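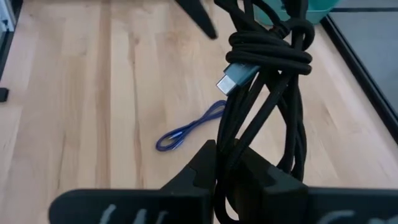 Why would a carmaker announce a new factory without saying where it's going?
So that several towns can bid against each other for it while the company sits back and takes notes.

I bring this up because Aaltonen has confirmed, after a winter of confirming nothing, that it will build a second assembly plant. Location to be decided. Models to be decided. The press release ran two pages and I'd like to meet whoever filled the second one.

For those just joining: Aaltonen makes delivery vans. Square ones. You have been stuck behind one. The current plant is in Indton, where I live, and where the word "second" went over like a dropped tray.

The official line is that Indton is "at the heart of our footprint." I have read that sentence many times and I still don't know which part of a foot has the heart in it.

What we do know. The new plant is supposed to open in five years and build a smaller electric van called the Luvora. It was shown in January on a turntable, under purple light, to people holding tiny sandwiches. I had a tiny sandwich. It was fine.

The Luvora on the turntable had no door handles. I asked if that was a design choice and was told the handles were "under review." I wrote that down and underlined it.

Back to the towns. By my reading of public meeting agendas, nine of them have put the plant on the schedule under names like "Project Meadow" and "Project Bluebird." If your county board is going into closed session over a bird, someone wants a tax break.

Indton's own entry is called Project Anchor. Make of that what you will. An anchor is a thing you drop when you're worried about drifting off.

The offer, as far as I can tell from the agenda packet: a 20-year property tax break, a new road to the rail yard, and the old fairgrounds for one dollar. I went to the fairgrounds a lot as a kid. One dollar is a little high for the parking lot and a little low for the rest.

Someone asked in the replies who Vendow is and why they keep coming up. Vendow makes the seats. They rent the long building across from the plant gate and send seats over in the order the vans come down the line, a few hours ahead. If the vans move, the seats move. Nobody puts the seat people on a turntable.

I called Vendow. Shadi Zein, who runs the floor there on second shift, told me they'd heard about the new plant the same way I did, on the radio. "We make the thing the guy on the radio is sitting in," Zein said, "and that's how we find out."

Zein has been there 23 years and has been through four rumors of a move. The first one, people sold their boats. Now they just ask what's for lunch.

I also called Aaltonen. The spokesperson said the company "regularly looks at a range of options" and would not comment on the range, or the options. Very polite. Spelled my name right, which is more than my own paper does.

A few of you say electric vans need fewer people to build anyway, so the location hardly matters. Maybe. It matters a fair amount if you're one of the fewer people.

And to the person who wrote "just build it in Indton, you already have the workers": yes, and the company knows that. It also knows the workers have houses and kids in school and aren't going to drive off to another state over a tax break. That makes us dependable -- and cheap to keep waiting.

My guess, and it's worth what you're paying for it: they'll pick somewhere within a day's truck drive of Indton, so the engine line can stay put and the seats can ride over. Then they'll call it an expansion, and there will be shovels painted gold.

County board takes up Project Anchor on Tuesday at seven, upstairs, in the room with the bad microphone. Public comment comes first, so get there early if you want to say something. I'll post from the back row as long as my phone holds out.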